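4.3 Fitting and replacing the studs

The Ostinel soft-ground soleplate takes seven screw-in studs: four at the forefoot and three at the heel. Use only Ostinel studs. Studs from the earlier Dretus plate have a different thread and will damage the inserts.

Before you start, remove the laces and insoles and brush all dirt from the sole. Work on a flat surface with the boot upside down.

1. Turn each worn stud counterclockwise with the stud key until it comes free. Do not use pliers.
2. Clean the threaded inserts with the nylon brush. Blow out any remaining grit.
3. Check the inserts for cracks. If an insert turns inside the plate, stop and see section 7.
4. Put one drop of Wela thread oil on each new stud. Wipe off the excess.
5. Start each stud by hand. It should turn at least two full turns before you feel resistance.
6. Tighten with the key until the base of the stud sits flush with the plate, then stop.

Caution: Do not overtighten. A stripped insert cannot be repaired and is not covered by the warranty. 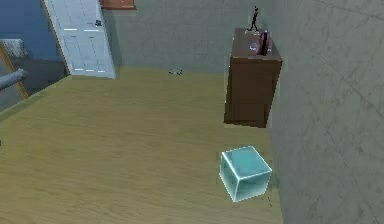 Stud length depends on the ground. Fit the short set for firm natural grass and the long set for wet or heavy ground. Heel studs are longer than forefoot studs in both sets. Do not mix sets on one boot, and always fit the same set to the left and right boots.

Note: Soft-ground studs are not approved for artificial turf. Use the Xia molded plate on those fields.

7. Refit the insoles and laces.
8. Walk a few steps on grass and check that no stud has worked loose.

Recheck all studs after the first match and before every match from then on. Replace any stud with a sharp edge or visible metal burr, even if the rest of the set is still good. Store spare studs dry, in the pouch supplied.

Section revised April. Technical contact: Yufang Zheng, Footwear Support.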